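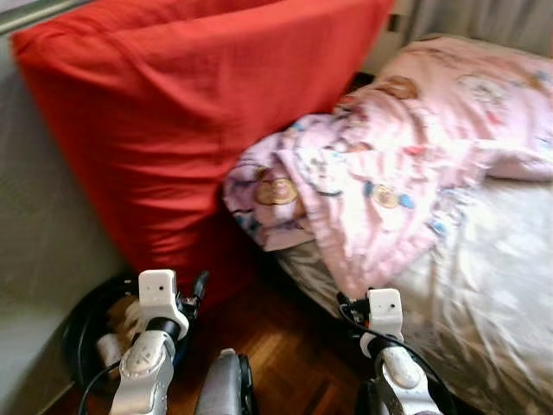 Fig. 2. Kids' room, bed side. Red cushion against the wall, pink blanket folded back, satin-look sheet under it.

SECTION 2 – MAKING UP THE KIDS' ROOM

Applies to the small bedroom at Pustach, the one with the parquet. For the big bedroom see the section before this one. For the bunk room see Silvan's sheet, taped inside the linen closet door.

Read once before you start. It's a changeover, you won't have time later.

2.1 What you need

Clean bottom sheet, the pale shiny one. NOT the cotton ones, those belong to the big bedroom and come up short here.
Pink cartoon blanket.
Pillowcase, any white.
Cover for the red cushion, only if the one on it is stained.
Dry dust mop.
Lint roller. Bottom drawer in the hall.
Two laundry bags, one for sheets, one for everything else.

Spare sheets are on the closet shelf marked Mallier. Spare cushion cover is on the shelf marked Wieser, under the beach towels. If a shelf is empty write it on the list, don't borrow from another shelf. We spent half of April looking for things that way.

2.2 Strip the bed

1. Open the gray curtain all the way. Window on tilt.

2. Pull the red cushion out from the wall and put it in the hall. It's light, just awkward. Carry it by the sides, don't drag it.

3. Shake the blanket over the bed first. You're looking for socks, hair clips, small toys, the odd cracker.

4. Look in the gap between the bed and where the cushion sits. Dark down there, use your phone light. Most of the lost stuff ends up in that corner.

5. Anything you find goes in the basket by the front door with a note saying kids' room. Ursina Gisler mails things back to guests.

6. Sheet and pillowcase in the sheets bag. Blanket in the other bag if it needs washing, see 2.3.

CAUTION: Don't wash the sheet with anything that has a zipper or velcro. It snags and the snags run. Two sheets gone already.

2.3 Wash or air?

Blanket gets washed after every family stay, even if it looks fine. For a one-night stay with adults only, where the room wasn't slept in, airing is enough. Hang it over the balcony rail, picture side in, half an hour.

Wash settings
Blanket: cool, gentle, low spin. By itself.
Sheet: cool, gentle, low spin. Can go with the pillowcase.
Cushion cover: cool, inside out, alone the first time. The red runs.

The washer is the Draso in the basement. The dial sticks between gentle and wool, push it a little past and then back.

NOTE: No softener on the sheet. Makes it even more slippery and the blanket ends up on the floor by morning.

NOTE: Tumble dry on low is OK for the blanket. Never for the sheet. It line dries in no time anyway.

2.4 Floor

1. Dry mop first, along the strips as best you can. The pattern zigzags so you'll have to go both ways.

2. Under the bed. Yes, every time.

3. Sticky spots – damp cloth, wrung out hard, then wipe dry right away. No standing water on the parquet. It swells at the joints and then a piece lifts.

4. Check for loose strips with your foot. If one clicks, put a bit of painters tape on it and tell Annelies Rüegg. Do not glue it yourself.

CAUTION: No steam mop in this room. The steam mop is for the kitchen and bath only.

2.5 Make the bed

1. Sheet on, shiny side up. Start at the wall corners, you can't reach them once the rest is on.

2. Pull it snug but not drum tight. It'll crease as soon as somebody sits on it, that's the fabric. Don't iron it flat on the bed. (Somebody did. There is a mark on the matress now.)

3. Pillow in its case, open end away from the door.

4. Blanket on, cartoon side up, faces the right way round for someone coming in. Kids notice upside down ones.

5. Fold the near edge back on itself so you get a thick soft roll and the sheet shows below. Doesn't have to be straight. A loose diagonal fold is how it's done in this room, easier for small kids to climb under than a tucked edge.

6. Leave the long side untucked. Don't tuck the foot either.

7. Lint roller over the top. Pink shows everything.

NOTE: If the family has booked a crib, skip 3 to 6. Leave the blanket folded in a square at the foot and see the crib section.

2.6 Red cushion

It's a reading seat, and parents sit on it at bedtime, so it takes a beating.

1. Check the cover both sides. Juice, chocolate, pen.

2. Small spots: cold water and a dab of dish soap, blot, don't rub. Rubbing leaves a pale patch.

3. Big spots: cover off, swap it, wash per 2.3.

4. Punch it up. Really punch it. Then stand it on end and let the filling drop.

5. Back in its place, leaning on the gray wall next to the bed, top edge up and narrow part on the floor. Leave a gap to the bed, enough for a hand.

6. Creases are fine. It's always going to look rumpled, don't waste time on it.

CAUTION: Cushion must be dry all the way before it goes back against the wall. Paint there marks easy. If it's still damp at check-in time, leave it out and put a note on the bed so the guests know it's coming.

CAUTION: Keep it clear of the heater in winter.

2.7 Curtain and window

1. Close the window. Check the handle is all the way down.

2. Wipe the sill, dry cloth, corner to corner. Dead flies.

3. Curtain half closed for summer arrivals so the room stays cool. Open for winter ones.

4. Straighten the folds so they hang down and aren't caught behind the bed. Caught curtain plus a kid jumping equals a bent rail, and the rail is a pain to get.

2.8 Last look

From the doorway, before you shut the door:

Lint gone
Gap by the bed checked
Blanket cartoon side up, edge folded back
Cushion dry, against the wall
Window shut
Nothing left on the floor (mop, phone, your coffee)

Then tick the kids' room on the sheet in the hall and put your intials.

2.9 If something's off

Sheet won't stay on. You have the wrong one, probably from the big bedroom stack. The right one has a blue thread on the tag.

Blanket came out of the wash with lumps. Shake it hard, back in the dryer on low, ten minutes, clean tennis ball in with it.

Cushion has gone flat. Bag of extra filling in the basement behind the Draso. Two big handfuls, not more or the zipper won't close. Tell Sunita Lyons when the bag gets low, she orders it.

Pink dye on the sheet. Soak cold right away. Don't tumble it, don't bleach it. If it's still there tomorrow it goes in the rag box and you take a new one.

Wet mattress. Happens. Strip everything, protector too, mattress up on its side by the open window, call Stefaniia Karpenko. She decides if the room can be used that night. Spare mattress is in storage unit 121, key on the hook in the basement, and it takes two people.

Smell and you can't find it. Check inside the pillowcase. Then under the mattress. It was a banana once.

Bunk room next, section 3.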